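Fankhauser Credit Monitor
Issuer and covenant tracking for corporate bond portfolios

Overview

Fankhauser Credit Monitor is a subscription service for investors who hold corporate bonds directly and need to keep track of issuer leverage, upcoming maturities and covenant terms. It covers 600 issuers, both investment grade and high yield. Coverage includes public companies and private companies that publish accounts for their bondholders.

The service is built for small credit teams, pension plans and family offices. It is not a trading platform and does not carry live prices.

What the subscription includes

Issuer pages. Each issuer has a page with debt by maturity, drawn and undrawn bank lines, interest cover and net leverage. Figures come from the company's own filings and are restated to a common layout. Where we adjust a number, the adjustment appears on a separate line with a note.

Covenant summaries. Bond terms are summarized in plain language: limits on new debt, limits on dividends, change of control, asset sales and reporting duties. Each point links to the page of the prospectus it was taken from.

Refinancing calendar. Bonds and term loans falling due are listed by quarter. You can filter by sector, currency, rating band or your own holdings.

Alerts. An email goes out when an issuer on your list files accounts, changes its rating, launches a consent request or announces a tender offer. Alerts can be sent as they happen or held for the Friday digest.

Portfolio upload. Load your holdings as a CSV file with an ISIN and a face amount on each row. The Uken import format is also accepted. Rows that do not match a covered bond are returned in a separate file.

How the data is prepared

Filings are read by an analyst and checked by a second analyst before a page is updated. The target is 2 business days from publication of the accounts. Pages waiting for the second check are marked "provisional" and can be hidden in your settings.

Methodology is maintained by Hannelore Brunner and Reto Wyss. The current edition took effect in January and changed the treatment of leases and supplier financing. Older figures have been restated on the same basis. The previous edition stays available in the document library.

Plans

Single user: $99 per month. Issuer pages, refinancing calendar and the Friday digest.

Team: $600 per month, up to 20 users. Adds covenant summaries, immediate alerts, portfolio upload and spreadsheet export.

Both plans are billed monthly and can be canceled at the end of any billing month. Export files you have already downloaded remain yours for internal use.

Limits

Covenant summaries are not legal advice and do not replace the bond documents. Municipal bonds, convertibles and bank capital instruments are not covered. Leverage figures are historical and are not forecasts.

Contact

Subscriptions: Theresia Ortner
Data questions and corrections: Dimas Sembiring

Please include the issuer name and the reporting period when sending a correction.
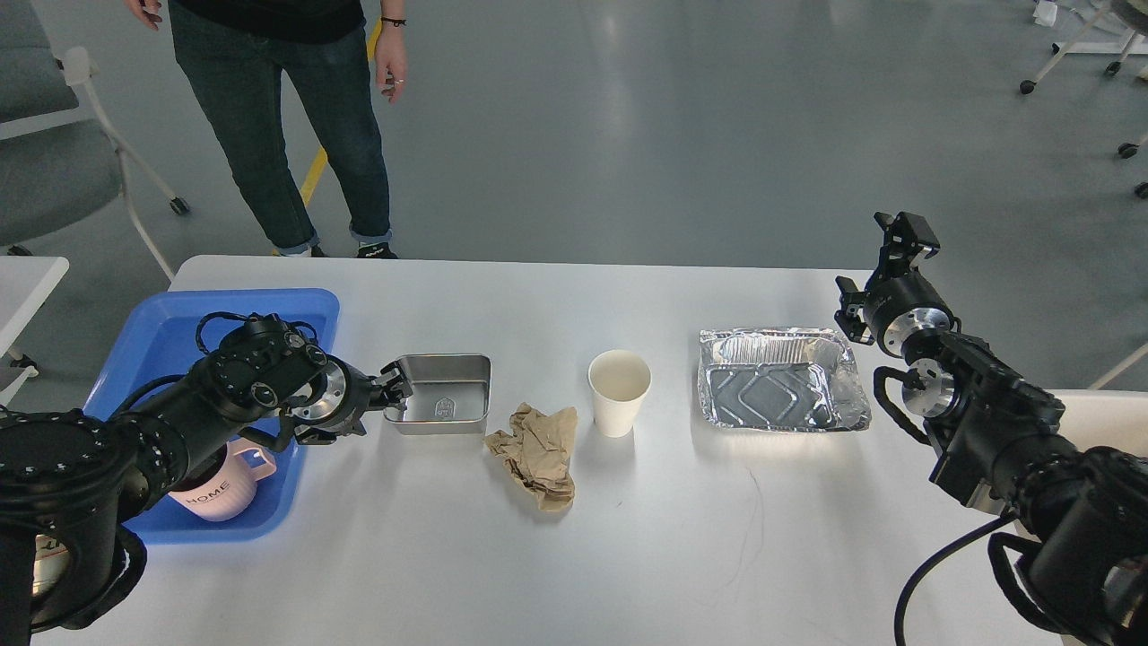
Steel lunch box and "HOME" mug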